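Chapter 4
Household Spending and the Weekly Budget

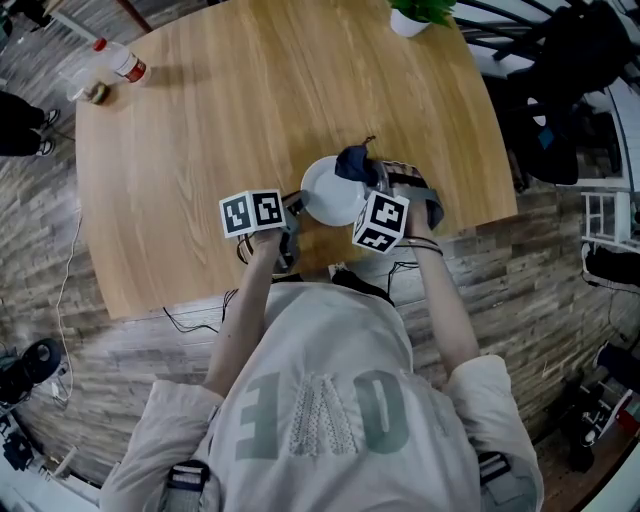 What is a household budget?

A household budget is a written plan that sets the money a household expects to receive over a period against the money it expects to spend in the same period. The period can be a week, two weeks, a month, or a year. The plan may be kept in a notebook, on a spreadsheet, or on the back of an envelope.

In Chapter 3 we looked at income and the difference between gross pay and take-home pay. This chapter turns to the other side of the ledger. We begin with the kinds of spending found in almost every household, then work through one family's budget in detail. The last sections cover irregular bills, borrowing between pay periods, and what to do when the plan and the bank balance disagree.

4.1 Fixed, variable, and irregular costs

A fixed cost is the same amount every time it comes due. Rent is the usual case. Loan payments, most insurance premiums, and a monthly bus pass are also fixed costs. The amount can change, but it changes by agreement or by notice, and the household normally knows in advance.

A variable cost comes up regularly, but the amount moves. Groceries, gasoline, electricity, and laundry belong in this group. A household has some control over these costs from week to week, although less than is sometimes assumed. A family can choose cheaper groceries, but it still has to eat.

An irregular cost does not arrive every pay period. Car registration, school supplies, dental work, and birthday gifts are common ones. Some irregular costs have a known date and a fairly well known amount. Others, such as a broken water heater, have neither. Section 4.4 treats these two types separately.

The three groups are not always easy to tell apart. A phone bill may be fixed one month and variable the next if the plan charges for extra data. When a cost could go in either of two groups, put it where it is easiest to track and leave it there.

4.2 The Mansour household

Latifa Mansour lives in Brososow with her two sons and works in the billing office of a furniture supplier. She is paid every two weeks, so she receives 26 paychecks a year. Each one comes to $1,595 after taxes and deductions.

Her rent is due on the first of the month. Her car payment is due on the fifteenth. Since her pay follows a two-week cycle and her bills follow a monthly one, the two do not line up. In most months she receives two paychecks, and twice a year she receives three.

Many people in this position build a monthly budget on two paychecks. This gives Mansour a planning income of $3,190 a month. The two extra paychecks fall outside the monthly plan. She uses the first, which usually comes in July, for school clothes and car registration. The second goes into savings.

Her neighbor, Riaan Msimang, is paid on the same schedule but budgets differently. He divides the year into 13 periods of four weeks, with two paychecks in each. Every period then has the same income, but his monthly bills drift through the calendar, and he has to check which ones fall in which period. Both methods account for all the money. Mansour's is easier to match against her bills, and Msimang's is easier to match against his grocery spending, which he records every Saturday.

4.3 Keeping a spending record

A budget made without a spending record is mostly guesswork. Before writing a plan, keep a record for at least one full month. Write down the date, the amount, and a short note on what was bought. Include cash. Small cash purchases are the entries most often left out, and over a month they can add up to more than the electric bill.

Do not try to change your spending during this first month. The purpose of the record is to show what the household spends now. Receipts help, but a receipt from a large store may mix groceries, medicine, and clothing, and it will have to be split among several lines.

Key terms in this section: spending record, pay cycle, planning income, line item.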